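Evar Paired Hand Grippers for Mixed Produce Tables
Surnholm Workplace Equipment

The Evar pair is a set of two hand-held grippers for sorting, boxing and unboxing small round produce. Each gripper has two black fingers on a pivoted linkage, with a blue contact pad at each fingertip. The set is used by a seated or standing operator at an ordinary table. No fixed arm or floor mount is required.

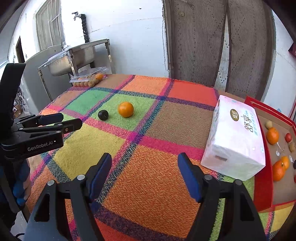
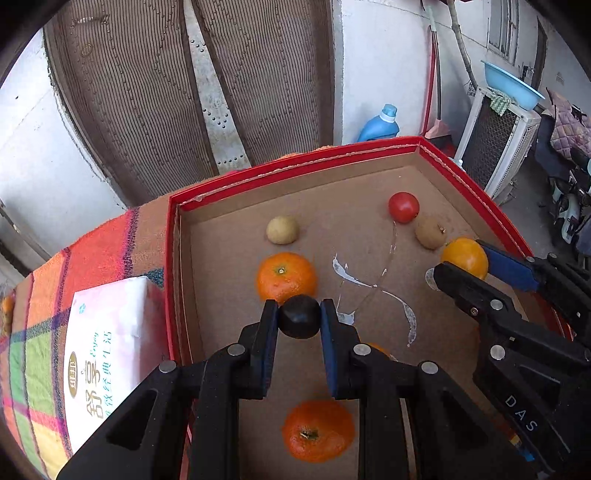
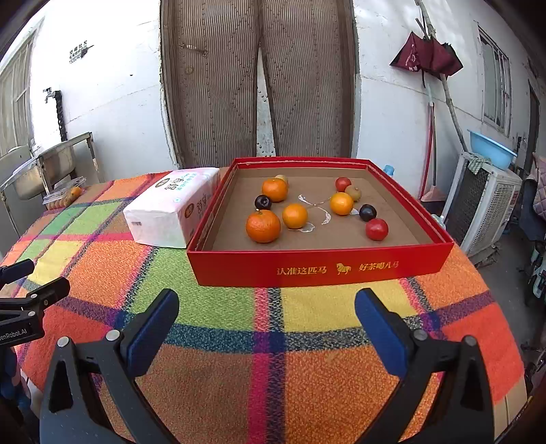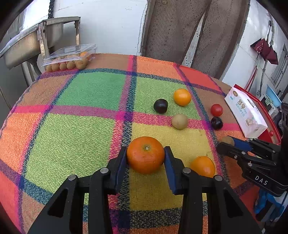
Grippers over mandarins and other small fruit.

Surnholm Equipment Pages, Issue 16, p. 300

Where it fits

Most small packing rooms handle fruit in quantities that never paid for an automatic line. The fruit comes in mixed sizes and the table is often needed for other work by the afternoon. The Evar pair is intended for these rooms. It gives the operator the same finger geometry that the Guvberg cell uses on its arms, so a task worked out by hand can be passed to the cell without new fingers or new boxes.

Sites without a Guvberg cell can run the pair on its own. The motion log is then used for training and for checking cycle times.

Handling range

The pads close from opposite sides and suit round items from cherry tomato size up to a large orange. A large orange should be taken across its widest point and lifted only as far as needed to clear the table. Plums and other smooth-skinned fruit need a slower close. Kiwis can be taken in any orientation.

A shallow box is preferred. With high walls the linkage arms meet the rim before the pads reach the floor of the box. Where fruit lies against a wall, use one gripper to move it toward the center and the other to pick. Soft table coverings are acceptable and keep fruit from rolling, but a thick weave can catch a fingertip on a low approach.

What changes for the operator

Direct hand contact with the fruit drops to inspection and rework. Grip effort moves from the fingertips to the whole hand, and operators new to the set should expect forearm fatigue in the first 2 weeks. Shifts should be split during this period. Hughes, the first site to run the pair on every packing table, rotates operators between gripper work and labeling and has kept that rotation in place.

The job also gains a recording duty. The operator starts and stops each task, marks dropped or damaged fruit, and rejects runs that should not be passed to the cell. This takes time out of the packing shift and should be counted in the staffing plan — sites that left it out fell behind on boxing in the first month. Surnholm recommends that the operator who recorded a task also sign it off before the cell runs it.

Pay grade and job title are matters for the site. The training record supplied with the set lists gripper handling and task review as separate skills.

Setup

Place the table so that both grippers can reach the full box floor without the operator leaning. Clear containers and other packaging may stay on the table if they are outside the pick area. Run one task with each fruit type before mixing types in a single box.

Care

Wipe the pads with a damp cloth at the end of each shift. Check the pivot pins every 500 cycles and replace any that show side play. Pads are replaced in pairs. Do not oil the linkage.

Supplied with the set

Left and right gripper
Spare pads, one pair per gripper
Pivot pin kit
Operator guide and training record

Orders and spare parts are handled through the Surnholm parts desk. State whether the set will be used with a Guvberg cell.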